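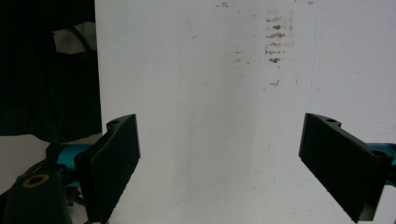 Words by Corrie Vandemark

The Firnatbridge bookmobile smells like a wet dog, and the woman who drives it would like you to know that it's not her dog. "Everybody gets on with one," she told me, moving a stack of westerns so I could sit down on the step. "I'm not going to make a dog stand in the rain while somebody picks out a mystery. So, you know. Breathe through your mouth."

I rode along with her one morning in November, which I'd been wanting to do ever since I moved out here and saw the thing come wheezing up our hill with its lights on. She's been at the wheel for most of her working life. Before that she drove a school bus, and she says the bookmobile is quieter but the passengers have more complaints.

We left the garage in Stokow at seven, both of us holding coffee from Halim, the diner across the road (get the cinnamon toast if you go, it's cut thick as a dictionary). There are 6 stops on the Route 431 run, she explained, and she does them in the same order every time, even when it would be smarter to go the other way around. I asked why.

"Because they're standing out there! If I flip it, there's a lady in Priltidwood in her slippers at the end of her driveway and no bus. I tried it once when the bridge was getting fixed. I heard about it until spring."

The shelves hold 1000 books when they're full, and she picks nearly all of them herself out of the main collection. I figured there'd be a computer for that, and there is one, sort of, but she mostly goes by what she remembers. She'll pull a book about beekeeping because a man at the third stop said something about bees back in the summer. Sometimes he takes it. Sometimes he's moved on to boats.

"You can't get your feelings hurt," she said. "I carried a book on Alaska back and forth for a whole year for one guy. He kept saying next time. Then his granddaughter took it out and loved it, so fine, that was an Alaska family after all."

What goes out the most? Large print romance, by a mile, then cookbooks, then anything with a submarine on the cover. Kids want the same shark book and there are only 2 copies, so there's a waiting list taped inside the cupboard door – in pencil, with a lot of erasing.

By the time we pulled in at Priltidwood there really was a line, and yes, slippers. I tried to stay out of the way and ended up stamping due dates, badly, upside down on the first few. They still stamp! I hadn't held a date stamp since grade school and I would've done it all day if she'd let me.

In between stops she talked about the heater (bad), the tires (new, finally) and the winter she slid into a ditch outside Firnatbridge with every shelf loaded. The straps held. A farmer pulled her out with his tractor and borrowed a book on the spot, and she swears she waived his fines for good.

"Am I allowed to do that? I don't know. Don't ask anybody."

I asked if she ever reads on the job, and she gave me a look. She listens to audiobooks on the long stretch back to Stokow, mostly sea stories, and she won't start a new one if there are fewer than a few miles to go – she says she'd just sit in the garage with the engine off until it was dark. She's done it before. Her supper was cold and the captain wasn't even rescued yet.

She's thinking about retiring, but she's been thinking about it for a while, and she wants to see the new heater put in first. I borrowed a cookbook and one of the submarine ones. They're due back in three weeks, at the bottom of our hill, a little after ten.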